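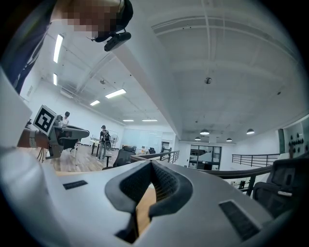
Search reviews Go

Sulemard Kisuvcombe wood planks, warm brown – review after one winter

Quick one, I have to be out the door soon. People keep asking what the floor is so I'm putting it all in one place.

It's the Kisuvcombe plank from Sulemard, the warm brown, satin finish. 1,261 square feet of it, one big open-plan room, white walls, high white ceiling. Bought direct. Paid full price, no discount, no freebies.

Color first. Samples came out redder than the real thing. I nearly cancelled over it. Glad I didn't. Laid down next to that much white it's a plain mid brown, a bit of honey in it in the afternoon. Warms the place up without going orange. The old floor was gray carpet tile so anything would have been an improvment, but still.

I looked at the Sireris too, the pale one. Nice board, better packaging. Too pale for me. White walls, white ceiling, pale floor, you'd feel like you were standing in a fridge. Also their sample scratched with a key and the Kisuvcombe one didn't. Not scientific.

Delivery. Curbside only and they mean curbside. Driver put the pallets down, got a signature, gone. Boxes are heavy, the strapping cuts into your hands, wear gloves. A few of the corner boxes were crushed. Sulemard sent replacements after one email and didn't ask for the bad ones back, so I used those for short cuts along the walls.

Fitting. Did not do it myself. Châu Khúc and her crew, $1,870 for the labor, which I thought was very fair for the size of the room. She liked the boards more than I expected. Said the tongues were clean and hardly any were bowed. What she did not like: the lengths. Too many short ones per box. You have to open several boxes at once and shuffle, or you get a patch of stubby bits in the middle of the room. The instructions mention this in tiny type on the back page. Should be on the front.

Cleats are sold separately, box of 1,000. We ran out. The calculator on their site came up short for a room this size, so order an extra box. Waiting on cleats cost us two days with everyone's stuff stacked in the hall.

Let the boards sit first! Open the boxes, leave them in the room. We gave them a week. Heating on, same as normal.

Living with it –

Noise. More than carpet, obviously. Big room, hard floor, bare walls, so voices carry. Footsteps aren't bad in sneakers. Boots are loud. If you want quiet get rugs or a better underlay. I went with the mid-price underlay and I'd go up one next time.

Scratches. This room gets used. People in and out, backpacks dropped, chairs dragged, folding tables. One long scratch near the door from a cart wheel, that was my fault. Otherwise light scuffs that you see if you crouch down and look along the floor, not from standing. A damp cloth gets most of them.

Dust. It shows. Less than a dark floor would, more than the sample led me to beleive. Quick pass with a dry mop most evenings.

Gaps. A couple of hairline ones opened up over by the radiator in the coldest stretch and had mostly closed again by April. Châu told me to expect it. Fine.

Squeaks. One board. I know exactly where it is and step over it now.

Cleaning. Sulemard wants you to use their own spray, Âu, comes in a little bottle, smells like oranges, costs too much. I used it until it ran out and then went to ordinary wood floor cleaner, well diluted. No difference I can see. Check the warranty wording before you do the same – it's 20 years on the finish but there's a line in there about approved products. I've probably broken it already. Oh well.

Good:
color in a big white room
boards straight, milling is clean
customer service answered the same day
finish holds up to real traffic

Not good:
too many short lengths
cleat calculator is wrong
overpriced cleaner
curbside means curbside

Would I buy it again, yes. Four out of five. Lost the point over the short boards and the two days waiting for cleats.

Somebody asked about stairs. No idea, haven't got any. They do sell a matching nosing but I haven't seen it in person so ask them for a sample of that first.

Updated May 2026 to add the bit about the gaps.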